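# How a Robot Arm Picks Things Up

*Reading sheet for the Rumbridge junior robotics class. Written by Serena Testa. Ages 9 to 12.*

A robot arm is a machine made of stiff parts joined end to end. The stiff parts are called **links**. The places where they meet are called **joints**. Your own arm works in a similar way. The bone between your shoulder and your elbow is like a link, and your elbow is like a joint.

Each joint on a robot arm has a motor in it. When the motor turns, everything past that joint moves too. Try this with your own arm: keep your elbow and wrist stiff and move only your shoulder. Your hand travels a long way, even though only one joint has moved. Now keep your shoulder and elbow still and bend your wrist. Your hand moves a short distance. The same rule applies to robots. A small turn near the base makes a large movement at the tip.

## The tool at the end

The part at the end of the arm is called the **end effector**. This is a general name for any tool fixed there. It might be a paint sprayer, a drill, or a camera. If the tool is made for holding things, it is called a **gripper**.

There are several kinds of gripper. These are the ones we cover in class:

- **Finger grippers** close on an object from two or more sides. They need a gap on each side of the object for the fingers to fit into.
- **Suction grippers** pull air through a soft cup. They work well on smooth, flat surfaces and badly on cloth or anything full of holes.
- **Soft grippers** bend around an object. They are useful for fruit and other things that bruise.

Many grippers use squeezed air to open and close. This is called **pneumatic** power (say "new-MAT-ick"). The air travels through hoses that run along the arm. The hoses must be long enough to let every joint turn, and they must be tied so that they do not catch on anything.

## Steps in one pick

A pick looks like one smooth action, but the computer treats it as a list of separate jobs.

1. **Sense.** A camera takes a picture of the objects.
2. **Choose.** The program selects a place to grip.
3. **Plan.** The program works out a path for the arm that does not hit anything.
4. **Move.** The motors follow the path until the gripper is above the object, and then lower it.
5. **Grip.** The gripper closes or the suction starts.
6. **Check.** A sensor reports whether something is being held. If the answer is no, the program goes back to step 1.

Step 6 is easy to forget when you write your first program. Without it, the arm will carry nothing across the table and let go of it carefully at the other side.

## Why a bin is harder than a table

On a flat, open table, the arm can come at an object from almost any direction. A bin has walls. The gripper must come down from above, and it must stay clear of the sides as well as the object.

Objects near a wall are harder again. If a toy is pushed up against the side, there may be no room for a finger between the toy and the wall. Objects also rest on each other. If you lift the lower one first, the upper one slides or tips, and then the picture taken in step 1 is out of date.

Shape matters too. A block has flat sides that a gripper can press on evenly. A toy animal with legs or claws has many edges, and the program has to decide which part is the safest to hold.
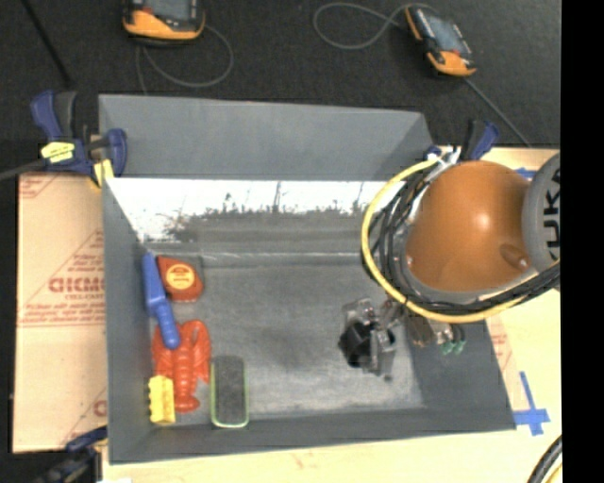

The bin itself has to stay still. The program stores the position of the bin as a set of numbers, and it trusts those numbers on every pick. If the bin slides by the width of a finger, the numbers are wrong, and the gripper may press into a wall. Clamps prevent this. Check that they are tight before the arm is switched on.

## The class project

Each team writes a picking program for the class simulator, which is called Trilter. It shows an arm and a bin on your screen. There are 16 objects in the object list, and your program will meet them in a different arrangement each time it runs.

A full test is 50 picks. Write down the result of each one as *held*, *dropped*, or *missed*. Last November, Remo Monti's group ran some 400 picks over the whole project and found that most of their misses were near the walls. They changed the plan step so that the gripper turned before it went down.

Change one thing in your program at a time. If you change two things and the score goes up, you will not know which one did it.

## Words to know

**Link:** a stiff part of the arm.

**Joint:** a place where two links meet and can move.

**End effector:** the tool at the end of the arm.

**Gripper:** an end effector that holds things.

**Pneumatic:** worked by squeezed air.

**Simulator:** a program that imitates a real machine.

Bring your results table to the next class, along with the version of your program that produced it.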